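Forum Gemeinschaftsküchen und Ausstattung
Thema: Reiskocher in der Etagenküche, Reinigung und Aufbewahrung

Hausverwaltung_Hutell schrieb am 2. März 2020:
Sehr geehrte Nutzerinnen und Nutzer, der Reiskocher der Etagenküche ist nach jedem Gebrauch vollständig zu reinigen. Der Innentopf ist ohne Scheuermittel zu spülen, der Glasdeckel gesondert. 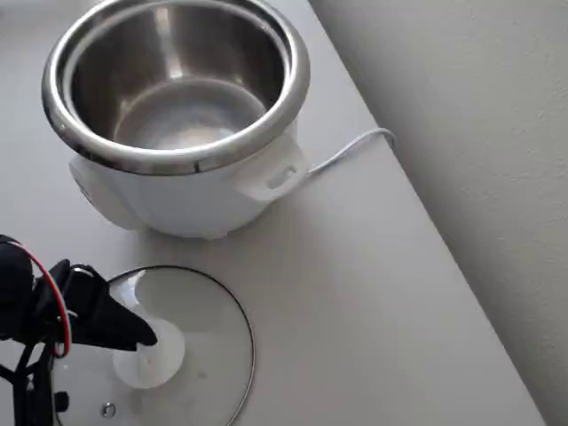 Ferner ist der Deckel erst nach dem Trocknen wieder aufzusetzen. Rückfragen beantwortet Herr Ankit Chaudhary, Raum 17.

jh_so schrieb:
Der Regelung zum Deckel wird widersprochen. Ein offener Topf verstaubt bis zum nächsten Gebrauch. Ich beantrage, den Deckel sofort aufzulegen.
Jae-hoon So, Etage 7

Ketirlow schrieb:
Dem kann ich nicht folgen. Unter dem geschlossenen Deckel sammelt sich Feuchtigkeit — der Geruch war im Dezember deutlich wahrnehmbar.

jh_so schrieb:
Im Dezember waren Reisreste die Ursache. Abtrocknen mit einem sauberen Tuch genügt.

Hausverwaltung_Hutell schrieb:
Die Einwände wurden geprüft. Wer Topf und Deckel von Hand abtrocknet, darf den Deckel unmittelbar aufsetzen. Der Netzstecker ist in jedem Fall zu ziehen.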